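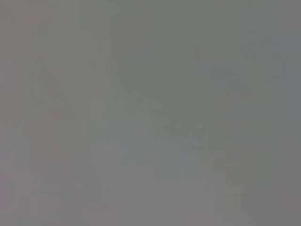

**Figure 3.** Wrist camera view, Zarna gripper.

### 4.2 Wrist camera comparison

We ran 156 grasps with each gripper, using the same arm controller and the same wrist mount. Frames with no usable edges were dropped before scoring. The Zarna set lost 69 frames out of 1493 — most of them at close range, where the lens cannot focus. The Trirketti set was filtered with the same threshold. Exposure was fixed for both. Pose error was computed only on the frames that remained, and grasps left with fewer than three such frames were scored from joint readings alone.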